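Clisgate Household Swap list
Subject: Re: clear bowl and a bag of bits, still going?

On Sunday a list member in Brasley wrote:

> Is the clear glass bowl from the November list still looking for a
> home? I'm after something for trifle and I don't mind a scratch or two.
> Also, what is in the bag that goes with it? The list only says "mixed,
> lot 94" and I'd hate to drive over for a sack of old dishcloths.
> I can do any evening after six.

Hello, and hello to everyone else reading along,

Yes, the bowl is still going, and I'm so glad somebody wants it for trifle (my mother would have approved, she thought a trifle you couldn't see the layers of was a waste of good custard). It's clear all the way down, you can see the grain of the table right through it, and there's a smaller ring at the bottom where it sits. I've had it since we lived in Brisenness and it has done 9 Thanksgivings, mostly full of cranberry salad.

As for the bag, I'm sorry the list was so short on detail! I ran out of room on the form.

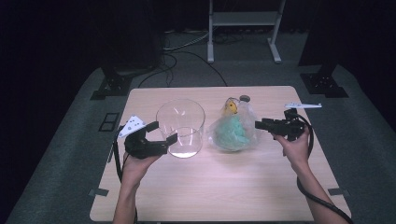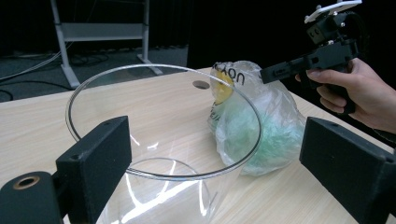

Lot 94, the see-through bag with the green and the yellow showing.

The green is the bulk of it, and it takes up most of the bottom of the bag. I'd rather not untie everything before I know who is coming, but if you take the lot you are welcome to keep what you like and bring the rest back for the next swap. People do that all the time and I never mind. If it's only the bowl you want, that's fine too, just tell me so I can give the bag its own line on the list.

I'm at 609, the house past the Zulu bakery, and the porch light will be on. Any evening after six suits me except the night of choir. Please bring a box and a towel or two for the bowl, because I wrapped the last one in newspaper and the ink got on everything. There's no charge, but if you have 90 cents for the hall jar it goes toward the coffee.

One more thing for the whole list: I still have the cake tins nobody has claimed, and the lids are in the same box this time.

Warmly,
your list keeper in Clisgate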